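Accueil > Tribunes > Matériaux

Pour un affichage obligatoire de la finition
Par Brândușa Chiriac

Le mobilier de bureau se vend avec une fiche technique où figurent l'essence, l'épaisseur et le poids. La finition y tient en un mot, « verni » ou « huilé ». Cette lacune coûte cher aux acheteurs publics.

À Skiltville, le marché passé en août portait sur 153 plateaux. Le cahier des charges fixait l'essence et la tolérance de planéité. Il ne disait rien du grammage de vernis, du nombre de couches ni du temps de séchage. Rivomik a livré conformément au contrat, et aucun recours n'était possible quand les premières reprises ont été demandées. 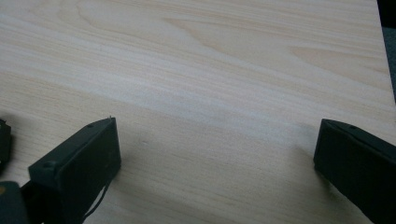 Plateau en bois clair, veinage en arches et en bandes parallèles.

Le fil du bois se juge à l'œil. L'épaisseur du film demande une mesure, que le fabricant possède déjà puisqu'il règle ses machines avec elle. La publier ajouterait une ligne à la fiche.

On objecte le coût du contrôle. L'atelier Hilholm le facture 300 euros par lot, pour un marché de plus de 3 000 euros dans la plupart des cas. Je tiens cette dépense pour acceptable. Reste à fixer la méthode d'essai, et sur ce point les fabricants devraient être entendus avant la rédaction du texte.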